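Hindico Handheld Collection Kit
Demonstration recording for manipulation learning
Supplied and supported by Udberg

Overview

The Hindico kit allows an organization to record demonstrations of household handling tasks without bringing a robot to the site. An operator holds the gripper, performs the task by hand, and the kit stores the camera view together with the opening of the jaws. The resulting episodes are used to train a policy that will later run on a fixed or mobile arm fitted with matching fingers.

The kit is intended for teams that need variety. Homes, offices and storerooms differ in lighting, furniture and clutter, and a policy trained in a single laboratory seldom copes well with any of them. Each kit is carried in one case and may be set up by one person.

What is supplied

One handheld gripper with integral camera
Two pairs of finger pads, one fitted and one spare
One recording unit with belt clip
Two battery packs and a charger
Calibration card and carrying case
Printed operator guide
License for the Wanigasekara review software, one seat

A second gripper for two-handed work is available as an option and is calibrated with the first before shipment.

Recommended starter task: items into a box

Udberg advises new collection sites to begin with a simple packing task. The operator sets an open cardboard box on a bed, table or other broad surface, places several small items near it, and moves them into the box one at a time. Soft toys, packets and light bags are all suitable. A mixture is preferred, as a policy must learn that a plush item may be squeezed while a thin plastic bag must be taken by a fold.
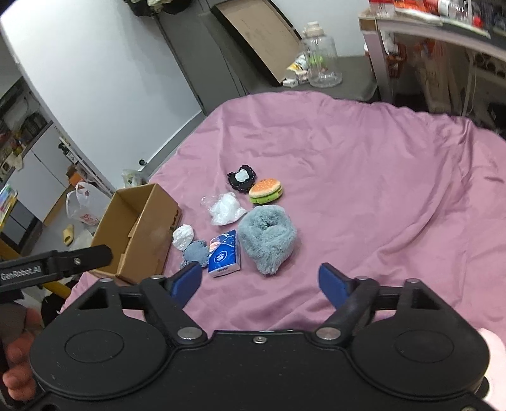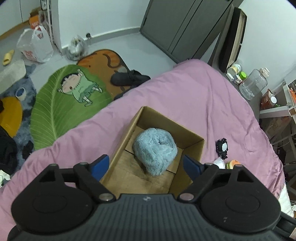

An episode begins with the jaws open and clear of every item. The operator approaches at a steady pace, closes on the item, lifts it above the rim of the box, and opens the jaws only when the item is inside. The gripper then returns to its starting height before the next item is taken. Pauses of a second or more should be avoided in mid-task — the review software reads them as the end of an episode.

Items should be rearranged between episodes. The position and angle of the box should also be changed from time to time, and background objects may stay where they are. Operators are asked not to tidy a room before recording. Ordinary household clutter is useful to the learning system, provided that no letters, screens or family photographs are in view.

Failed grasps

A grasp that slips and is corrected at once should be kept. A grasp that is abandoned should be marked with the thumb button, which places a flag in the record. Flagged episodes are held apart from the main set and can be used later for recovery training. They are not deleted unless the site requests it.

Review and delivery

The Wanigasekara software checks each episode for lost frames, blocked views and gaps in jaw data. A reviewer then accepts or returns the episode and selects a written task label from the site's own list. Accepted episodes are exported as one folder per task.

For a first training run on a single packing task, Udberg suggests a set of 1000 accepted episodes, recorded in no fewer than 20 separate arrangements of box and items. The reference set collected at our Skencombe site contains 1543 accepted episodes; a further 131 were flagged and are supplied separately. The reference set is available to kit customers on written request.

Care of the equipment

Finger pads should be wiped with a damp cloth after each session and replaced when the surface becomes smooth. The pivots require no oil. After any fall, the calibration card must be used before recording continues — a small shift in the camera mount is difficult to see by eye and will affect every later episode.

The recording unit should not be charged inside the closed case.

Training and support

A half-day operator course is held at Skencombe and is included in the price for two persons per kit. Courses may be arranged at the customer's premises for an added fee. Kits ordered before January are eligible for the revised finger pads at no charge; please state the serial number when writing.

Ordering

Kits are sold directly by Udberg to companies, universities and public bodies. Quotations are issued in writing and remain valid for the period stated on them. Rental is offered for short collection projects, subject to stock.

Page last revised Friday, March 20, 2020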